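Cusetti table set: syringes, cups and coloured liquid

README

What this is

Notes on the table items used for the Cusetti filling and pouring tasks, written for people who label the pictures or set the table again. The items are ordinary kitchen and craft things. Nothing in the set is medical stock and no needles are kept with it.

Maintained by Ans Peeters. Label names were agreed with Veerle Schouten in March and should not be changed without asking one of us.

Contents

The release has 306 short sequences, split over 36 folders. Each folder holds one layout of the table and a plain text file with the labels. Folder names start with the room name, Loddale or Dristau, followed by a running number. Ichikawa was the working name for the first layouts and still turns up in a few old label files. Treat it as Loddale.

The table

The work surface is made up of table sections pushed together, and the line where they meet is visible in many pictures. Label it "seam". Do not label it as a cable, a crack or a mark, even where it is thin. The surface looks white near the window and more beige elsewhere. It has a single label, "table", whatever the colour looks like.

Food and crumbs

Brown round baked pieces, either cookies or flatbread, are labelled "baked piece". Overlapping ones get one outline for the stack unless the edge of each piece is clear. Small brown specks on the table are "specks". We have not tried to say what they come from.
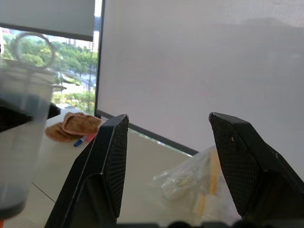
Cups

There are two cup labels.

"cup" is for any clear plastic drinking cup, tall or short. Blurred cups close to the camera are still labelled if the rim can be made out.

"measuring cup" is for the translucent plastic cup used for liquid. The handle or spout is small and easily missed, so check the top edge before choosing a label. If there is liquid inside, add the colour as a second tag: "red" or "none". Fill level is given in quarters, judged by eye. Do not correct for the angle of view.

Syringes

A syringe is one object with up to four parts: barrel, plunger, flange and nozzle. Use the whole-object label first and add parts only where they can be seen. A syringe lying down with the nozzle towards the viewer often looks shorter than it is, and the outline should follow what is visible and not the length you know it to have. 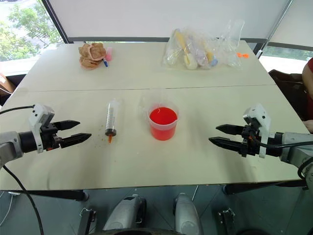
Position words are taken from the camera's side of the table. "Left" means left in the picture. "Near" and "far" refer to the two tabletops, with the seam as the dividing line. Anything resting across the seam is "near".

Paper and pens

Crumpled brown paper is "paper", with one outline for the whole pile. Markers are labelled "marker", with the colour of the cap or body as a tag. A marker partly hidden by paper is still labelled if its cap shows.

Barrel contents

Tag contents as "clear", "white", "red" or "not sure". A frosted or milky look can come from the plastic as well as from what is inside it, and in 35 sequences the two labellers disagreed on this. Those are marked "not sure" and have been left that way. 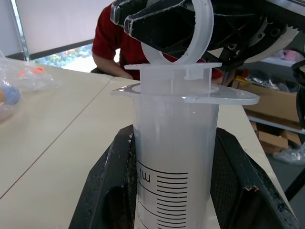 Graduation lines are not labelled one by one. If the unit can be read, put it in the notes field exactly as printed. Leave the field blank if it can't, and don't work it out from another picture of what may be the same syringe. Where the plunger has a ring-shaped thumb loop, it counts as part of the plunger and has no label of its own.

Known problems

Cups in the foreground are often too blurred to outline well. Use a loose outline and tag it "blurred".

Three label files in the Dristau folders use "beaker" where they should say "measuring cup". This will be put right in the next version.

Corrections

Send corrections to Ans with the folder name and the file name. Please send one message per folder.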